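Small venue show in September — sit or stand, and what about the opening act?
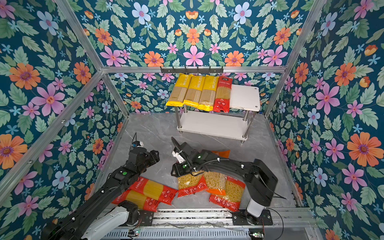 White shelf, four packs of spaghetti, flowered wallpaper.

Posted by Bevside
Hi all! My sister and I have tickets for Khoo, the noise duo, at the Presatberg on a Sunday in September, and I'm going back and forth about where we should be. I've only ever seen them at a big outdoor thing, way at the back, and loved every minute (my sister less so, but she's a good sport). The tickets say general admission with a balcony. Is the sound any good up there, or does it all turn to mush? And is the opener worth showing up early for?

Karim Akl
Oh, you're in for a treat! The Presatberg holds up to 1000 people and it's a tall, boxy room, so the low end piles up under the balcony. I'd stay away from there. I've been to three shows in that hall and the best one by far was from the floor, next to the sound desk — you hear what the engineer hears, and there's a rail to lean on when your feet give out. Upstairs is fine too if you get the front row, but the vocals come across a bit thin. Doors are usually an hour ahead of the first band, and the coat check line gets long, so leave the big jackets in the car if you can.

kirthorpe
balcony. bring earplugs. never heard of the opener

Bevside
Thank you both! Sound desk it is, and I'll pack a pair of plugs for my sister — she'll want them by the second song.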